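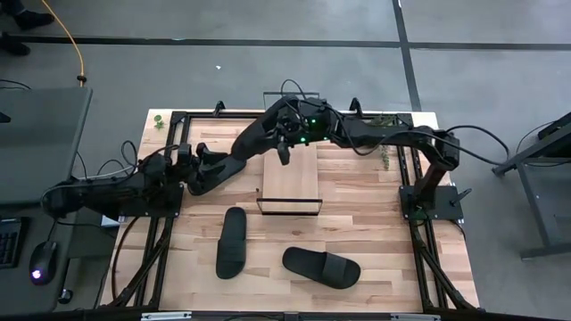
Home Files Notes Contact

# notlow-sweeteners

Data card, v9. Label text and nutrition values for sugar substitutes sold in Sterkbridge shops — stevia, monk fruit, erythritol, a few blends. 800 rows, 700 with a full ingredient list. Rest are partial, see `notes` column.
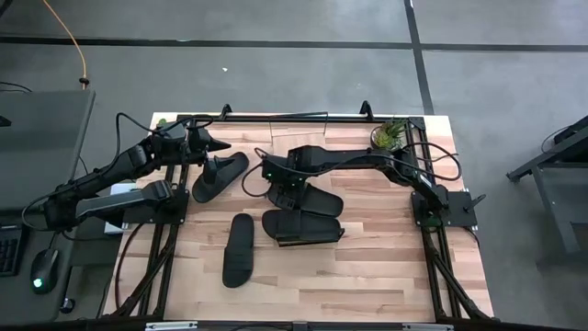 Table with four black sandals.

## Columns

- `name` — as printed, typos kept
- `form` — sachet, drops, tablet, loose
- `serving_g` — blank for drops
- `bulking_agent` — maltodextrin, inulin etc. Free text, sorry, needs cleaning

## Known problems

70 rows have serving size in teaspoons. Not converted yet. Colisov refill packs got enterred twice, dedupe on `barcode` before you do anything.
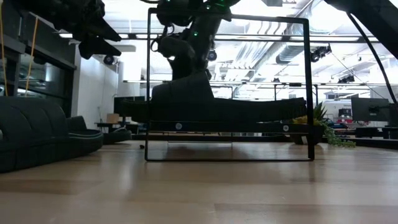 Also "zero calorie" is copied off the label, not calculated. Dont use it for diet advice.

Next update November. Fixes to Ngân Lò, pull requests fine.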